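ok a few of you asked for the Grakton two-finger kit writeup so here goes, thread

Plalton sells it as a bolt-on for small arms. $875 with the wrist cam, $245 for just the finger set. I got the full one. Shipping to Halifax took forever, dont get me started

mounting: 6 bolts, fine. Manual is one folded sheet. Cable for the wrist cam is too short if your arm has any reach at all, I had to add an extension

fingers are big. Like BIG. Flat black plates with a slanted top edge. Great for bread, less great for seeing what you're doing

been running it on a bakery tray all week. Buns, rolls, a slice, a bagel. Everything a different shape on purpose

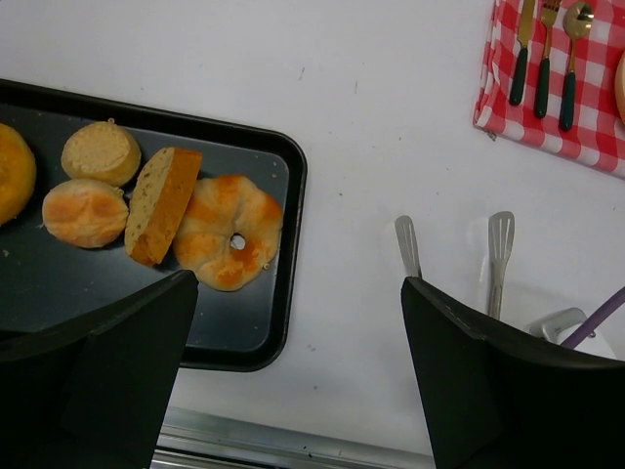

Wrist cam view, bagel end of the tray. Left finger blocks a fair chunk of it

colour off the camera is decent, crust browning comes through nicely. Gold cutlery throws a highlight off the spoon but I can live with that

grip force is the real gripe. Slider goes 0 to 100 and everything useful happens in the bottom bit. Soft bread gets squished before you've found the setting. Wrote mine on masking tape and stuck it to the controler

vs the Dradoma one I had before: Grakton is stiffer, quieter, way easier to wipe down. Dradoma had better software by a mile

support got back to me in a day re the cable, said a longer one is coming in March. We'll see

would I buy again? fingers only, yeah. Full kit, wait for the cable

cutlery next, those handles worry me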